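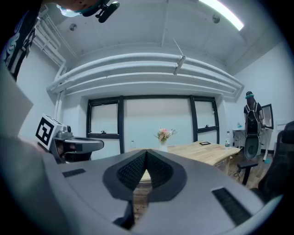 **Shared desk by the windows: flowers, frame, water bottles. What stays?**

Posted in: Small Office Setups

**galtiso_desk**

ok need opinions quick, we have people in and out of this room all day and I'm supposed to have the big table sorted by 4 pm. Light wood top, rounded edges, black framed windows behind it. White walls, white pipes all over the ceiling. Kinda bare room tbh

On the table right now: vase with pink and white flowers, little black picture frame, water bottle at each end.

My plan was flowers dead center, frame propped up next to it, bottles gone. Coworker says lose the flowers completely and let people work. Thoughts??

---

**Rehema Masanja**

Keep the flowers. White walls, white ceiling, white pipes, you need SOMETHING. But not center. Center is where the laptop goes, then the vase gets shoved to the edge and somebody elbows it.

Back left corner. Done.

---

**skedier_fan**

disagree. back left is where bags get dumped. every office I've ever worked in. Vase would last one morning

Also what is the frame for? Is there a photo in it or just a frame

---

**galtiso_desk**

No idea whose it is lol. Been lying flat at the back of the desk since September and everybody just works around it. If no one claims it I'm putting the wifi password in there

---

**nzioka60**

wifi password in a frame is good, do that. Print it BIG. We did ours in tiny type and people still come ask me

flowers: real or fake? changes everything. Real ones need water and then you've got water next to laptops, hard no from me

---

**galtiso_desk**

Fake. Pale pink, green leaves, one long stem on the bunch. Stem's the problem actualy, too long for the vase so it leans whichever way it wants. I take it out, put it back, leans the other way.

---

**Rehema Masanja**

Then trim it! Most fake stems have wire inside so use cutters, not the kitchen scissors (ask me how I know). Take a little off, try it, take a little more. Or bend the bottom into a hook and press that against the inside of the vase, holds it pretty straight.

What's the vase like? Tall skinny or wide?

---

**galtiso_desk**

White ceramic, straight up and down, top flares out a tiny bit. Light when it's empty. Desk is the butcher block kind, light and medium brown strips, so the white looks nice on it.

---

**skedier_fan**

light vase + long stem = tips over. Put weight in the bottom. Rice, gravel, whatever

---

**nzioka60**

not rice!! one spill and you're picking rice out of the cable holes for a week. Aquarium gravel. Small bag from Fillari does two vases, I had most of mine left over

---

**skedier_fan**

rice is fine if you don't knock it over. which is the point of the rice

---

**nzioka60**

ok but someone WILL knock it over. shared desk.

---

**galtiso_desk**

lol ok gravel. So current thinking, yell if any of it is dumb:

1. Everything off the desk, wipe it down with the grain of the strips. Damp cloth, then a dry one.
2. Flowers out of the vase, lay them down, check the stem length next to it before cutting anything. Trim, gravel in, flowers back.
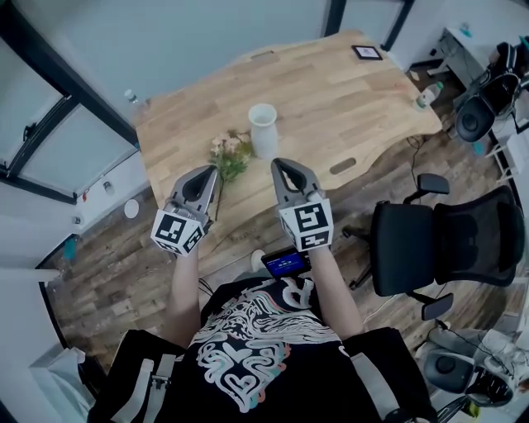 3. Frame standing at the back, wifi password in it, turned toward the chair.
4. Bottles off. Or labeled with a name if somebody wants theirs there.
5. Cables through the oval hole on the right side. Leave the slot near the back clear.

---

**Rehema Masanja**

Good list. Only thing, #4. Let people have water at their desk, come on. One bottle, right corner, far from the keyboard. If you ban it they'll just bring open cups and that's worse.

---

**skedier_fan**

agree w/ Rehema for once. bottle with a cap beats a mug every time

still say the vase is in the way though. that front edge has the curve cut in it, right? so whoever sits there is already pulled in close, they'll reach right past it

---

**galtiso_desk**

Yeah curved cutout in front. Middle is out then, you guys win. Going with back left for the vase, frame back right. If bags start landing on it I'll come back and admit skedier was right

---

**nzioka60**

put a hook up for the bags. Under $60 for a decent rack, problem solved

---

**skedier_fan**

people don't use hooks. post a pic in a month

---

**galtiso_desk**

will do. ok off to find wire cutters, the drawer has 1000 binder clips and zero tools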